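Chapter 9
Cubes, Edges and Marked Areas

In this chapter you will learn to:
– name the faces, edges and corners of a cube
– work out surface area and volume
– mark out a square on a flat surface and check that it is true
– describe where an object stands on a table

You will need a cube, a ruler, a roll of dark tape and a clear tabletop. The Zeveck set used in Book 2 has cubes of a suitable size, but any small block with six equal square faces will do.

A cube is one of the easiest solids to recognise and one of the easiest to draw badly. It has six faces, yet from any one place you can see three of them at most. The top often looks lighter than the sides when the light comes from overhead. When you sketch a cube, leave the top face pale and shade the sides. Turn the cube a little and the shapes of the side faces change, although every edge is still the same length.

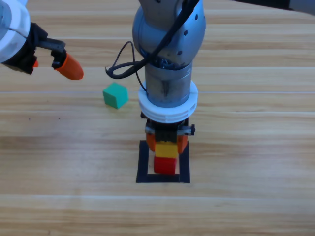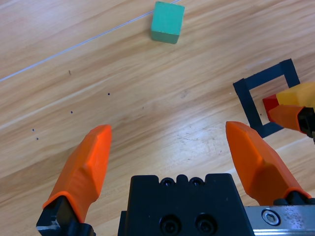

Fig. 9.1 Green cube on a wooden tabletop, two views.

Position needs as much care as shape. "Near the middle" means little to someone who cannot see your table. Choose one corner of the table as a starting point, measure along one side, then measure in at a right angle. A cube with its nearest corner 180 mm along and 62 mm in can be put back in the same place by anyone with a ruler.

The boards of a wooden table can help here. If the seams are straight, use one of them as your first line. Check it with the ruler before you trust it – seams are not always parallel to the table edge.

A taped square gives a second reference. Lay four strips of equal length, then measure both diagonals. If the diagonals match, the corners are right angles. A square may be set at a tilt to the table edge and still be a true square.

Before you start Section 9.1, try the Cornton exercise on the next page. Work in pairs and write your measurements in millimetres. Keep your results, as you will need them again for the volume questions in Section 9.2.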